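Robotics | Opinion | Procurement and Small Business
14 comments | 47 shares

Before buying the hand, read the service agreement

By Wilmer Usuga
April 6, 2021

The Atetti hand-held gripper kit has been on offer to Canadian workshops, colleges and small food businesses since November. It is sold as a complete service: two grippers, a charging case, a subscription to the Vernesex software, and access to technicians who convert recorded hand movements into a program for a robot arm. The vendor's literature describes this as automation without programming. That claim merits examination before public training money is spent on it, as several regional colleges now propose to do.

The commercial case is sound in its outline. A small firm cannot retain an integrator for each change of product. It can, however, ask an experienced employee to pick up a gripper and perform a task repeatedly while the movement is recorded. The Atetti agreement sets a minimum of 300 demonstrations for each task, after which Vernesex undertakes to return a working program. Labour of this kind is within the reach of a bakery or a parts depot. A conventional robot cell, in most instances, is not.

The difficulty lies in the division of responsibility. Under the standard agreement, the customer supplies the demonstrations and bears the cost of repeating any which the software rejects. The vendor alone determines what constitutes a rejection. In a trial that I supervised at the Huamán training centre, 154 recordings were submitted for a single clearing task and 47 were returned as unusable. No reasons accompanied them. A purchaser in any other branch of industrial equipment would regard such an arrangement as incomplete.

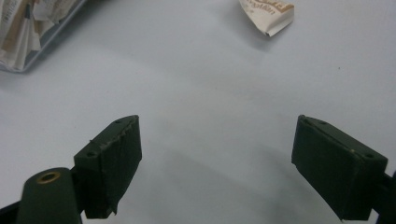

Wear parts are the second matter on which the agreement is too brief. Atetti classifies the finger pads as consumables and excludes them from the warranty, yet it publishes no service interval and no standard by which an operator might judge a pad to be finished. Our trial kit illustrates the problem. The dark green covering on the left pad has ragged edges, and a thin strip near the bottom peels slightly outward, while the face of its counterpart is smoother and shows only subtle scuffs. Whether a pair in that condition should remain in service is a question the manual ought to answer. It does not, and the decision passes to a trainee who may have held the tool for a single afternoon.

The point is of more than cosmetic interest. A demonstration is useful to the extent that the robot's fingers will meet an object in the same manner as the operator's. If the pads on the hand-held unit differ from those fitted to the arm, the record may contain a grip that the machine cannot reproduce. The vendor's position, set out in correspondence, is that its software tolerates ordinary variation. It may well do so. The supporting test results should be furnished with the quotation.

The kit should also be judged against untidy work. Demonstrations arranged for prospective buyers favour rigid blocks and clean cups. Clearing a table involves folded papers, clear plastic containers and crumpled wrappers - items that change shape when they are held and seldom lie the same way twice. These are the jobs for which employers say they cannot find staff, and they should form part of any acceptance test. Kaltska, the principal competing supplier, already permits the customer to nominate 3 test objects before payment falls due. Atetti should be asked to match that term.

None of this amounts to a recommendation against purchase. The gripper is light, instruction takes less than a morning, and our trainees preferred it to the teach pendant by a wide margin. The price of the hardware is reasonable. The subscription is less so, particularly as recordings are held by Vernesex and may be exported only while the account remains in good standing. A college that allows its subscription to lapse would lose access to the labour of its own students.

Purchasing officers should therefore seek written reasons for every rejected recording, a published wear standard with replacement pads priced in advance, and an unconditional right to export data. The vendor has indicated that its terms are open to negotiation for group buyers. The colleges would be well advised to approach it together, and to do so before the present introductory pricing is withdrawn.

Filed under: Automation, Skills Training, Equipment Reviews

Subscribe to our newsletter for a weekly selection of commentary. You may unsubscribe at any time.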